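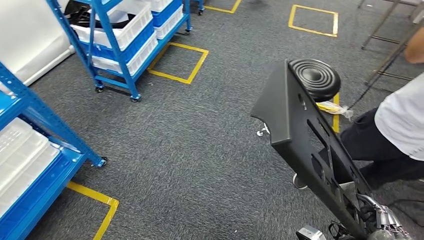 Home News Stores Noticeboard Back issues Contact
Search this site Go
2020-11-10 by Eoin Cullinane

Stores update: shelving on wheels and tape on the floor

The move of the small parts store at Mernomley is nearly done. Most of you will have walked past by now and noticed the blue shelving and the yellow tape, and a few people have asked what goes where. This item covers the main points.

The units

We kept the blue slotted racking from the old store and put it on casters. The uprights have slots all the way up, so a shelf can be raised or lowered without buying anything new. If you want a shelf height changed, ask Kadir Sönmez first. He has the spare beams and the right mallet, and he would like to know what is going on the shelf before he moves it.

Please don't climb on the units to reach the top. There is a step stool by the door.

The tape

The yellow tape on the carpet marks parking places. A unit that has been wheeled out should go back inside a taped outline when you have finished with it. Leave the spare outlines clear, even for ten minutes, as deliveries from Zadach come in at odd times and need somewhere to stand.

The tape does lift at the corners when a caster is dragged over it sideways. Push the unit straight in where you can. If you find a loose end, press it down or tell one of us - a new roll is on order.

Beams and uprights

Before loading a shelf, look at both ends of the beam and check that it is sitting properly in the slots of the upright. A beam that has been knocked from underneath can ride up a little, and it is hard to spot from the front. Run a hand along the lip as well. Two of the older beams had burrs on them in September and Kadir filed them down, but there may be others.
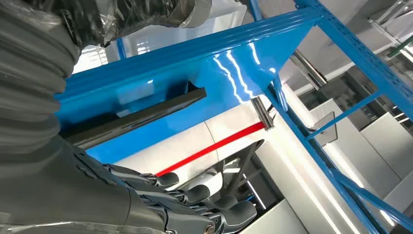
Bins

White bins are for general stock and blue bins are for items on hold. Stack white bins no more than two high when they are full. Empty ones can be nested and left on a shelf in one pile.

Cables and hoses should be coiled and tied before they go in a bin. Labels go on the short side, facing out. The Pisik labels we used before don't stick well to the ribbed plastic, so we are trying the Vi ones, which are in the top drawer of the desk.

Still to do

The stock list has 19 lines without a location. If you moved something during the changeover and didn't write it down, please send me the part number and the shelf. I would like the list finished before the next order goes in.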